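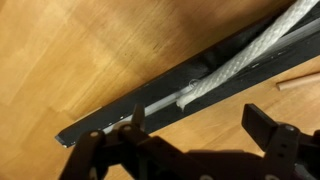

The sliding-track workshop in Keltport is open again, and the benches are already busy! Kausar Dhanial has moved her curtain and display tracks into the old Shakya building, where there's room to lay a full rail out flat and work along it from one end to the other. She spent a good part of the morning talking us through cord, a part most people never think about until it jams. The thick white braid she favors sits right down in the black channel, over a thin metal strip, and she likes the weave chunky enough to feel with a thumb. Scuffed lengths of track are welcome too. A bit of gray dust and a chipped end don't bother her one bit - she'd much rather have an old piece to practice on than see it thrown away.

The new space has 78 square meters of floor and big wooden tabletops, and it's a lovely spot to learn in. Open bench sessions start 2021-08-09 and run for three weeks. People can bring a track from home or work on one of the shop's own. 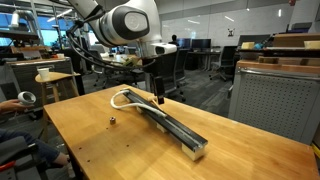 A black rail raised on foam blocks at the Keltport workshop.

Setting a rail up off the wood leaves space for fingers and for the cord underneath, and Dhanial is very keen on foam for the job. She has been collecting offcuts since May, along with nuts, dowels and end pieces, and the shelves at the back now hold around 900 spare parts sorted by size. Visitors are free to dig through them, and the first handful costs nothing.

Anyone with a carriage that sticks or a cord that has gone fuzzy at the end can sign up at the Stitent hardware counter or at the workshop door, 333 Drallitine Road. Bring the screws if you still have them!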